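I got to the Brendik open day in the middle of the morning, coffee in hand, and the line for the folding demo was already out past the coat rack. So I did the sensible thing and went looking for the person who runs it (she asked me to leave her name out, because she "only came to keep the arms happy").

She's been on the Pandwood project for 16 months, and she talks about it the way other people talk about a puppy. "Cloth is the worst thing you can hand a robot," she told me, grinning. "A box stays a box. A cloth is a new shape every single time you let go of it!"

I asked why they'd use two arms, then, if one is already trouble. She laughed at that. "Try folding a towel with one hand behind your back. Go home and try it tonight." (I did, and I take her point.)

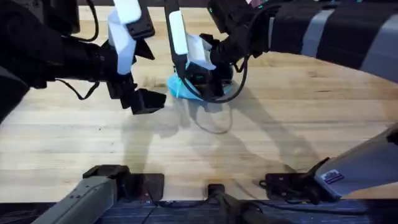
What surprised me most was how much of her job is plain old practice. The team has logged 2609 folding attempts so far, and she has sat through most of them with a sandwich. "You stop watching the cloth after a while and you start watching the fingers," she said. "If they come in too high, you know right away it's going to be a mess."

And does it get to be a mess in front of visitors? "Oh, sure. We had a school group in August and it dropped the same cloth over and over, and they cheered every time. Best audience we ever had."

Brendik was expecting 400 people through the doors, and I'd believe it. Each group gets 20 minutes, with questions at the end, and the kids ask the good ones. One boy wanted to know if the robot gets bored. She told him no, but she does, a little, right before lunch.

I wanted to hear about money and she wasn't biting. She did say that Janjua, the laundry service across the river, has been by twice to look, and that their first question was about fitted sheets. "I told them to ask me again in a few years," she said, and then she had to run, the next group was coming in.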